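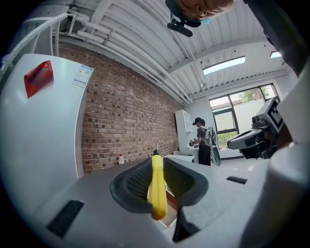 Department of Building Services and Maintenance, Trurier College

Chapter 4: Hand Tools and Where They Live

Most small jobs in a workshop begin with a screwdriver and end with the screwdriver going back where it came from. The second half is the part that gets skipped. This chapter deals with storing and choosing screwdrivers, and with the drawers and cabinets that hold them. Spanners and pliers follow in the next chapter.

A screwdriver has a handle, a shaft and a tip. The handle takes the force of your hand, so its shape matters as much as its size. A smooth, round handle turns quickly for light work, and a ribbed one gives more grip on a stiff screw. A bright colour such as yellow is easy to pick out against a bench or a brown drawer base.

Drawers should be shallow enough that one layer of tools covers the bottom. The Clevero bench unit used in our practical sessions is 400 mm wide, and its drawers are 353 mm deep from front to back. That is enough for a set of everyday drivers if they are kept in order. Pull the drawer out fully before you reach for anything at the back. Keep your feet clear of it, and shut it before you walk away. 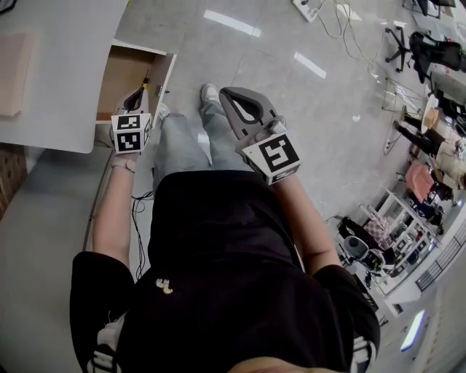

4.1 Sorting a tool drawer

Empty the drawer and wipe out the base. Put aside any tool with a chipped tip or a split handle. Group the rest by tip type, then by length, with the shortest at the front. Plavex dividers can be cut to size with a fine saw; leave a small gap at each end so they lift out for cleaning.

Write the contents on a card and fix it inside the drawer front. The store list in Appendix B gives the order codes for spare drivers, starting at 956.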